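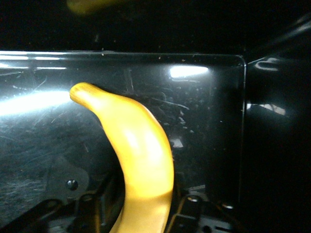
Looking after glossy black plastic tubs and bins

Glossy black shows everything. A clear tub with the same number of scratches would pass for new, but on black every fine line and speck of dust turns pale under the light. Most of the wear comes from wiping and from what gets dropped in.

Dust first, dry and light. Use a soft brush or a blast of air before any cloth goes near it. Grit dragged under a cloth is what leaves those thin grey lines.

Wash with lukewarm water and a drop of dish soap. Use a clean microfibre cloth and skip paper towel and scouring pads. Wipe in straight strokes, then do the inside corners with a cotton bud. Dirt also sits under a rolled lip, so run a damp cloth along there too.

Blot dry. Leaving it to drain gives you water spots, especially if your water is hard.

For light scratches, a plastic polish will take the edge off. I use Kokkinos on a barely damp pad, small circles, 60 seconds a patch, then buff. Try it on the underside first. Anything you can catch with a fingernail is there to stay – polish will only make the area around it shinier.

Check your work with a lamp held low to one side. Overhead light bounces straight back off the panel and hides half the marks.

If the tub holds play food, plastic fruit or small toys, cut a piece of felt for the bottom. Smooth things like a toy banana do little harm, but wheels and metal bits do plenty. Shake the felt out when you dust.

Don't use ammonia window spray or acetone. Both can cloud the colour for good.

Updated November 9, 2022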